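Muduvcombe Manipulation Group
Minutes of the project meeting, 2021-02-14

Present: hardware lead, data lead, two home collectors, controller engineer, note taker
Apologies: purchasing

1. Minutes of the last meeting
Accepted with one correction. The finger order was placed with Duan, not Jideo. The tracker entry has been changed.

2. Hand-held gripper comparison
The hardware lead reported on the two hand-held grippers under trial, the Jideo unit and the Hukus unit. Both were sent out to the collectors in November with the same task sheet: pick up a soft item from a bed, move it to the other end, let go, repeat. Each collector used both units.

Total runs logged so far: 631. The target for this stage was 600, so the comparison can be closed on time. The next stage calls for 1,000 runs and will use one gripper model only.

Grip on cloth. The collectors prefer the Jideo unit for bags and folded clothes. The flat fingers get under a fold more easily. The Hukus fingers are rounder and tend to push thin fabric along the bed before they close on it. On towels there was no clear difference.

Weight. The Hukus unit is lighter. One collector said her wrist was tired after a long session with the Jideo unit and asked for a strap. The hardware lead will look at a forearm strap but does not want anything that gets in front of the lenses.

Trigger. The Jideo trigger is stiff in the last part of its travel. The controller engineer thinks the spring can be changed without touching the encoder and will try it on one unit first. 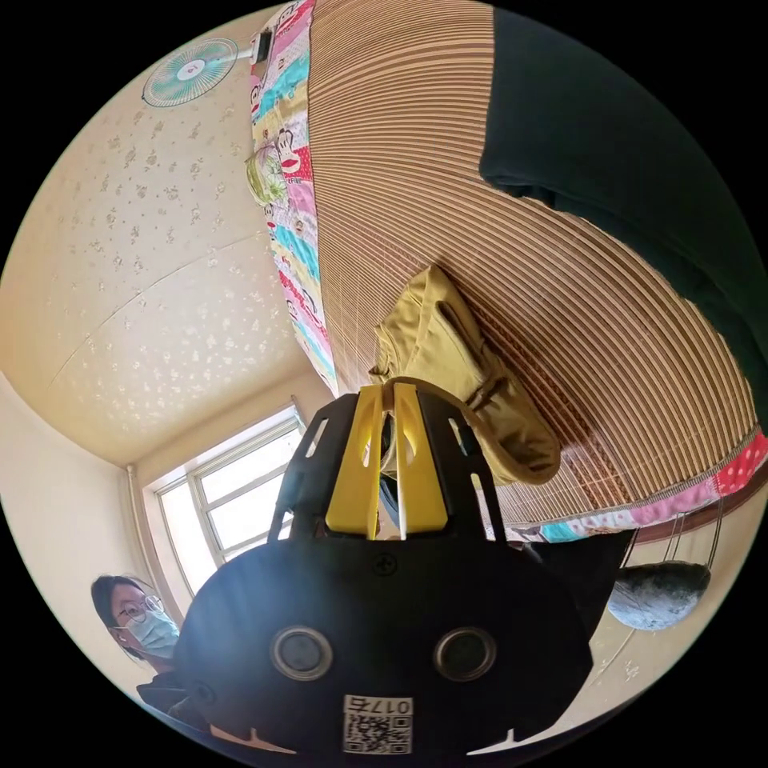 The data lead then raised camera coverage. The wide lens takes in a lot of the room, and this helps the tracking, especially with a patterned wall or a window in view. The drawback is that it also takes in anyone standing close by. The meeting agreed that faces will be blurred before any clip leaves the group's own server, masked or not. The consent form already covers this and does not need to be rewritten.

Bright windows were discussed at some length. Fixed exposure loses detail on the bed side of the room, and auto exposure drifts when the gripper is turned. The controller engineer prefers fixed exposure with a short test clip at the start of each session. The data lead would like to see both settings on the same bed before deciding. Left open.

3. Fingers
The Duan replacement fingers have arrived. They fit the Jideo mount but sit slightly proud on the left side. Shims to be cut. The old fingers should be kept – they will be needed if the first batch has to be repeated.

4. Arm side
The controller engineer has replayed a small set of Jideo runs on the bench arm. Lifts went well. Releases were late, and the item was dragged a short way on several of them. He suspects the delay setting and not the gripper. To be checked against the Hukus runs before the next meeting.

5. Decision
Jideo unit to be used for the next stage, provided the spring change works. Hukus units to be kept charged as spares.

6. Actions
Hardware lead: forearm strap, shims, labels for the new cases
Controller engineer: trigger spring, release delay, replay of Hukus runs
Data lead: exposure test, both settings; face blurring on all existing clips
Home collectors: return the 4 worn finger pairs in the padded bag provided

7. Any other business
Chargers are being mixed up between the two models. Tape to be put on the plugs.

Next meeting to be set once the exposure clips are in.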